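Tips for the home workshop: planning money for a small robot arm

Many people who repair things at home now think about buying a small arm with a gripper, to hold or move parts on the bench. I bought mine in October, after a long time of saving, and I made some mistakes with the budget. I write my notes for those who are still at the planning stage.

Make the list of jobs first. Write down which parts you want to pick up, how heavy they are and how wide. My first list had 27 jobs on it and I crossed out most of them, as a hand does them faster. With the seven that stayed I could choose the size of the arm quite easily.

Do not spend all the money on the arm. I had 400 dollars in the envelope for extras only, and this was finished before the arm did any useful work. Spare fingers, a clamp for the table, a power strip with a switch, longer cables. Put all of them on paper before you order. Delivery also.

Ask the seller for the opening of the gripper in millimeters. The one from Henik that I looked at first was cheaper, but its opening was 32 mm and for my boards it was too small. The Bindness catalog gives the opening and the finger length in the same table, this is very convenient.

Buy fingers as a separate item if you can. Flat fingers are good for boxes and blocks. For thin things they are more difficult, and you may want a pair with soft pads. Keep one old pair for dirty jobs.

Think about the surface under the work. A shiny surface gives reflections, and if your arm uses a camera you can lose a whole evening with the lamp. A matte mat costs little. I advise to put it in the budget from the first day.

Practice with scrap. Old circuit boards are good for this, but only if they are disconnected and the big capacitors are discharged by someone who knows how. The shop Mykhailiuk sells dead boards by weight.

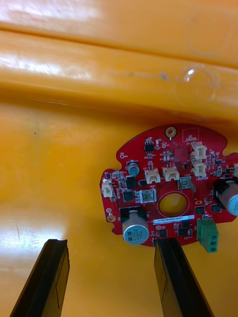 Text and photo: Fliludine workshop pages
Wed 4 December

A board with a scalloped outline like this red one is harder to plan for than a square one. There are tall capacitors standing up, wire connectors, and many very small parts between them. Before you pay for a gripper, take your most difficult board and mark with a pencil on paper where the fingers could hold it without pressing on any part. If you find no such place, plan for a simple holder and let the arm move the holder.

Leave some money for the second month. In the first weeks you learn what you really need, and it is a pity when the envelope is already empty. Keep the receipts together with the box, and do not throw away the foam.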